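Furkska Community Help
Workshop builds > Grippers and end tools

Two-finger gripper pinches small fruit fine but rolls the big ones out. Pads or linkage?
Asked June 2021

Hi all! I'm building a hand-held two-finger gripper that will later go on the end of a small desktop arm, and I'm having way too much fun with it. For now I carry it around by hand and grab things off the table with it, with a wide-angle camera looking down between the fingers, so I can work out the shape of the tips before I commit to a wrist mount.

The fingers are black linkages with round silver pivots and navy-blue textured pads on the ends. They mirror each other and open really wide. My test objects are whatever is in the fruit dish, so apples and oranges mostly. I've done over 800 grabs so far (I keep a tally, it's on the fridge). Mandarins are great. Apples are okay. A really big orange wants to roll away from me as the pads come in, nearly every time, and when I squeeze harder it gets worse!

With the fingers fully open the pads aren't parallel, they lean in toward each other at the tips. I assumed they would straighten out as they closed but I never measured it. The motor is a Luslow hobby servo and the screws at the pivots are 19 mm long, from the Říha assortment box.

Do I need grippier pads, or is my linkage wrong? I'd love to keep the linkage if I can.

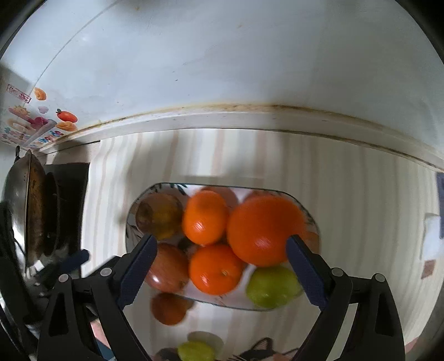
3 answers

Answer 1 (accepted)

Nice build! I'd look at the linkage before the pads.

On a big round object, where you touch matters more than how grippy you are. If the pads land on the near side of the widest part, the squeeze pushes the orange away from you, and squeezing harder pushes it away harder. So reach further in first. Get the middle of the pads level with the fattest part of the fruit and close slowly.

Then check the angle. Hold a sheet of paper behind the fingers and trace the pad faces at full open, half closed and nearly shut. If the lines tilt the same way in all the tracings, the four-bar isn't a parallelogram and the pads will never hold one angle. The usual cause is that the two links on one side aren't the same length between pivot centers. Measure hole to hole with calipers, not the outside of the part. If they match, measure the spacing of the holes at the finger end and at the base end too, those have to match each other.

I made the same mistake on my first one – half a millimeter of difference and the tips were visibly crooked by the time they closed. Reprinting one link fixed it, and you keep the rest of your linkage.

Answer 2

get better rubber. bike inner tube glued over the pads, done. works on everything

Answer 3

I'd go a bit easier on the rubber idea. Tube is great for boxes and tools, but on a waxy orange it helped me less than I hoped. A little foam behind the pad did more, as the face could settle against the curve.

Also look at slop in the pivots. Grab one fingertip and wiggle it sideways. If it clicks, fit a thin washer on each side of the link and use a nylon lock nut. We have a finger jig at Mekarley (the shared shop I go to) that has been through 402 open-and-close cycles on the same washers and it still feels tight. Cheap fix, and a fun evening!

Update from the asker

Thank you!! Traced the pads last night and the lines tilt in every tracing, so Answer 1 wins. My upper links are short by a hair. New ones are printing right now and I can't stop walking over to look at them. I'm going to put foam behind the pads too while everything is apart, and I'll skip the inner tube for the moment.

I'm staying with a dish of apples and oranges on the kitchen table, so I can compare my tallies. The next round starts with the pads spread all the way open and me coming in from farther back, which should give me time to line up with the middle of the fruit before I close.
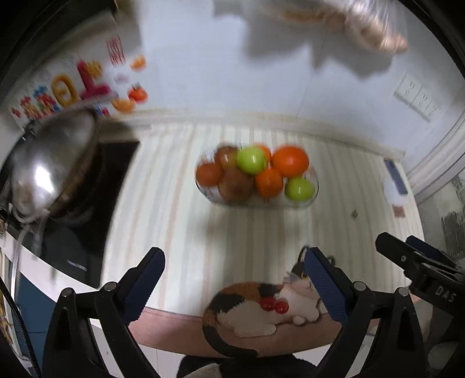

How tight should the pivot screws be once the new links are in?

Snug enough that you can't feel any sideways wiggle, but loose enough that the finger swings under its own weight with the servo unplugged. Tighten until it drags, then back off a little at a time. Check them again after the first batch of grabs, printed parts settle a bit – mine always need one more small turn.

Filed under: gripper, four-bar linkage, servo, 3D printing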